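Corerstead Pantry Sorting

Home | About us | Bookings | What we charge | Contact

About us

We tidy pantries. We also label shelves, pack tins into baskets and throw out the paprika that moved house with you. If you came here looking for a philosophy of the home, there are plenty of other businesses that will sell you one, usually with a set of matching jars.

Corerstead Pantry Sorting was started by Tineke Hermans and Ilse Willems, who met while working for a storage shop in Brundbridge. Both of them spent years selling people containers. Tineke will tell you that most of those containers went into a cupboard and became one more thing in the cupboard. Ilse is a bit kinder about it, but she left the same month.

There are still only a few of us. Tineke does the house visits. Ilse runs the sorting sessions and answers the phone. Thibault Besson joined later to look after share houses and small office kitchens, where the trouble is mainly that everyone buys tuna and no one owns it.

What we doubt

We are suspicious of a lot of the advice in our own trade, and we think you should know that before you book.

Decanting is the big one. Pouring flour into a clear jar looks good on the day. Then the jar is half full, you buy another bag, the bag doesn't fit, and you now have flour in two places and no use-by date on either. We will decant if you ask us to. We won't suggest it.

Sorting by colour is another. It makes sense for books if you don't read them much. In a pantry it puts the beetroot beside the kidney beans and leaves you hunting for both.

We also don't believe in the one-off clean-out that fixes everything for good. Annelies Postma, who keeps our books, went back through the bookings in January and found that of 74 households we'd visited, 50 had asked us back. You could call that loyalty. We think part of it is that shelves get messy again, and anyone who promises otherwise hasn't lived with teenagers.

How we work

Everything comes off the shelf first. Cans, packets, the brush, the odd toy that has wandered in from the yard. Then like goes with like, and the things you reach for most go at the front. Cans stand upright with their lids up. A basket gets filled only if it can still be lifted with one hand, so the big deep ones are generally a waste of money.

Plastic baskets with holes in the sides are what we use most. They're cheap, they rinse out, and crumbs fall through where you can see them. Verschueren sells a nicer one in cane, and Ilse likes it, but it sheds and it can't be hosed down. We've had this argument more than once.

Cans, baskets and a tabletop to sort them on.

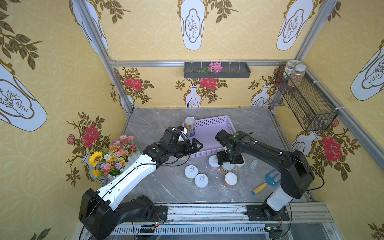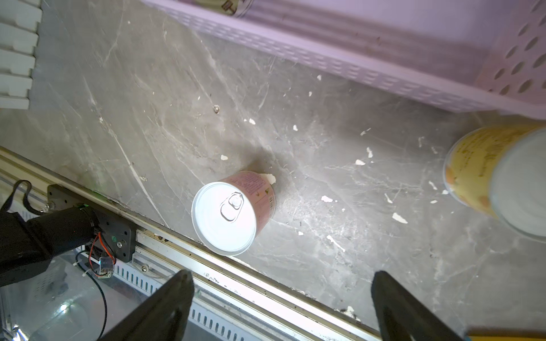 Do pull-tab cans need to be stored differently from ordinary ones?

Mostly they can sit on the same shelf and be rotated the same way, oldest at the front. Go easier on stacking them, though. The lid is scored so that it opens without a tin opener, and a knock on that line can cause a leak. We keep them two high at most, and any can that is bulging, leaking or badly dented goes in the bin, whatever the date on it says.

What we charge

A house visit runs for 3 hours and is charged at a flat rate, which Ilse will give you over the phone. We stopped quoting by the shelf when we realized it rewarded us for finding more shelves. Travel inside Corerstead is included. Past Brundbridge we ask for a bit towards fuel.

We don't take a commission on baskets, racks or anything else. If we think you need something we'll tell you the size and you can buy it wherever you like. Quite often you already own it and it's holding batteries.

Things we won't do

We won't post your pantry online. We won't tell you how many mugs a person should have. We don't do garages any more, after a long wet weekend in Zorwood that Thibault still brings up.

We also won't throw anything out without asking. Ruben Schouten, our very first customer, had a can of peaches older than his marriage and wanted it kept. It went back on the top shelf with a label saying so, and as far as we know it's there yet.

Getting in touch

Ring before lunch if you can, as we're usually in someone's kitchen in the afternoon. Tell us how many people live in the house, whether there's a separate pantry or only cupboards, and what annoys you most about it. Photos are handy but please don't tidy up for them. If we think you could do the job yourself in an evening we'll say so, and that happens more than is good for business.

Recent notes

Racks, risers and other things that eat shelf space
Why your spices are all the same brown
Share house kitchens: one shelf each, or one big mess?
Cleaning a plastic basket properly

Corerstead Pantry Sorting | Contact Ilse | Page updated Feb 15, 2026 | Back to top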